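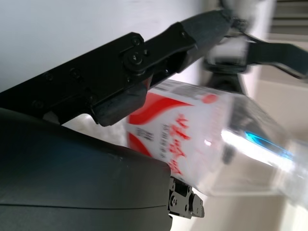
A clear plastic water bottle with a red and white label, lying on its side.

Why Is a Water Bottle See-Through (and Other Bottle Business)

Print this page | E-mail this page
Shares: 906 | Comments: 6

You have probably held a plastic water bottle this week. You may have crackled it during a quiet moment and been asked to stop. It is not the sort of object people write songs about, but a fair amount of work goes into making something that thin hold something that heavy.

What is it made of?

Most clear drink bottles are made from a plastic called PET. The full name is polyethylene terephthalate, and you may use it to impress an aunt. PET is made from chemicals that usually come from oil and natural gas. At the factory it starts out as small pellets, a bit like rice that no one should eat.

The pellets are melted and squeezed into a mold. What comes out is a preform, and it looks like a thick plastic test tube with a screw top already on it. If you didn't know better, you would think somebody had shrunk the bottle in the wash.

Next the preform is warmed until it is soft and put inside a bigger mold shaped like the finished bottle. A rod stretches it longer, and air is blown in so it puffs out to touch the sides, the way a balloon would if you blew it up inside a vase. (Please don't blow up a balloon inside a vase. The vase always belongs to someone.) The bottling plant in Narton can blow 2377 bottles while its visitors are still looking for the restroom.

Why can you see through it?

Plastic is made of very long, stringy molecules. In some plastics, the strings line up into little clumps big enough to knock light off its path. Light goes in, gets bounced all over the place, and comes out muddled, so the plastic looks cloudy. A milk jug is like that.

In a clear PET bottle, the strings are cooled fast and stretched in a way that stops big clumps from forming. Light goes more or less straight through. Some of it still bounces off the smooth outside, and that is why you get bright streaks along a bottle when there is a lamp or a window nearby.

What is all that on the label?

The label has two jobs. The first is to get noticed. Red is popular for this, since it shows up nicely against white and your eye goes to it whether you asked it to or not. Large writing helps too. Labels are printed in whatever language the shoppers read, so a bottle might have big Chinese characters on it, or Spanish words, or three languages fighting for one small space.

The second job is to tell you things, and this is done in tiny print. Somewhere down there you can usually find where the water came from, how much there is, and who to write to if you are cross about it. Grown-ups hold this part out at arm's length and sigh.

Labels are made to be read with the bottle standing up. Lay it down and the words may end up sideways, and then you have to tip your head over like a puzzled dog.

Why does it roll?

A round bottle rolls because its sides are curved, and it will happily do so on a table that you would have sworn was flat. It is a better tool than most people give it credit for. If a full one keeps setting off in the same direction, your table has a slope. In the village of Skisness, over 2000 people live on the side of a hill, and they have firm opinions about round bottles.

Why does it crackle?

The walls are thin, so they bend easily. When you squeeze, the plastic folds and then snaps back into shape, and each little snap makes the air shake. Your ear picks that up as a crackle. A full bottle with the cap on is much quieter, as the water inside pushes back against your hand.

Try it at home: the upside-down letters

You need a clear round bottle full of water, with the cap on tight, and a piece of paper.

1. Peel off the label if there is one. This takes longer than you expect.
2. Write the word PERKELL on the paper in small capital letters.
3. Lay the bottle right on top of the word, with the letters running along its length.
4. Look down through the water. The letters should look fatter.
5. Lift the bottle slowly toward your eye. At some point the letters will blur and then flip over.

The water and the round bottle together act as a lens. They bend the light coming from the paper, and when the paper is far enough away, the light from the top and the bottom of each letter crosses over before it reaches you. The E and the K look much the same flipped, so keep an eye on the P.

Afterward, drink the water or give it to a plant, and put the empty bottle in the recycling. It can be washed, chopped into flakes and turned into another bottle, or into the fuzzy stuff your fleece is made of.

Text by Makowska

Print this page | E-mail this page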